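Looking after the dosing cell at the small kitchen

Oct 7, 2019

I've been meaning to write up how we keep the powder cell running. Two people have asked me in the comments on the bearing post, and I also want it written down somewhere other than the back of a clipboard.

The cell is an Ollus doser: a hopper on top, an auger under it, a gate, a load cell, and a short two-axis arm that moves an open jar from the rack to the nozzle and back again. It was built for a spice packer in Requena and we bought it used in January. It doses dry ingredients for the test kitchen. Most of what goes through it is milk powder, with some cocoa and ground coffee. A normal batch is 18 jars.

Milk powder is the worst of them. It picks up moisture from the air, packs against the hopper wall and bridges over the auger. The auger keeps turning, the weight stops climbing, and after 11 seconds the controller gives up and shows a feed fault. For the first few weeks I took these for motor faults. I pulled the gearbox twice and found nothing wrong with it either time.

What fixed most of it was a routine, which I do at the start of every session before anything goes in the hopper.

Turn the cell off at the wall and wait for the display to go dark. Take the hopper off. It's held by two clips and a locating pin, and the pin side has to come up first or you bend the gate bracket. Brush the auger dry. No water at this stage. If there is a crust on the flights, take the auger out completely, wash it, and leave it overnight. I keep a second auger for this reason.

Wipe the gate seal and look at it under a light. Ours was a hard gray ring when we got the machine, and it leaked a little powder after every dose, so the jars came out heavy. I replaced it with a softer one from Plevine and had to sand the holder slightly to get it to seat.

Then put the hopper back, turn the power on, and let the load cell sit for 40 minutes. The manual says this is optional. On ours the zero drifts if you skip it, and you end up chasing the drift all morning. Keep the door to the hall shut while you tare. The air from the hallway is enough to move the reading.

Calibration is one empty jar and one check weight. I use 260 grams, close to a full jar, and I repeat it until I get the same number three times running. If it won't settle, check under the pan. There is nearly always powder there.

After that comes the test material. I don't calibrate the feed rate with whatever is left in the hopper from last time. I use a small amount from a labeled bag and a labeled jar, and I keep both out of the way of the working stock. The labels are by hand. We tried printed ones and they were never up to date.
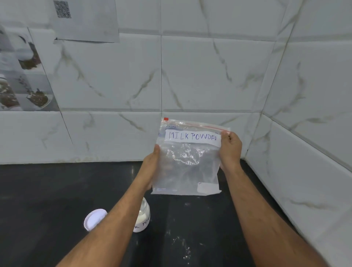
Milk powder for the feed test, bag and jar both labeled.

A feed test is five doses at the slow setting and five at the fast one, each weighed on a separate kitchen scale. I write both numbers down. If the cell and the scale disagree by more than a gram I go back to the load cell and start over. If they agree but the doses are uneven, the problem is in the hopper, and it's usually a bridge starting to form.

For bridging I added a small vibrating motor to the hopper wall – the kind sold for vending machines – on its own switch. The Stovov controller has a spare output that could drive it, but I haven't worked out the timing. If it runs all the time it packs the powder tighter. For now I press the switch when the weight curve starts to flatten.

Two jobs are still open. The arm has some play in the second joint, enough that a jar sometimes stops a little left of the nozzle. I've shimmed it and it's better, though I think the bushing needs replacing. The other is the dust cover on the load cell, which is held on with tape. I have a drawing for a proper one and will post it when I've made it.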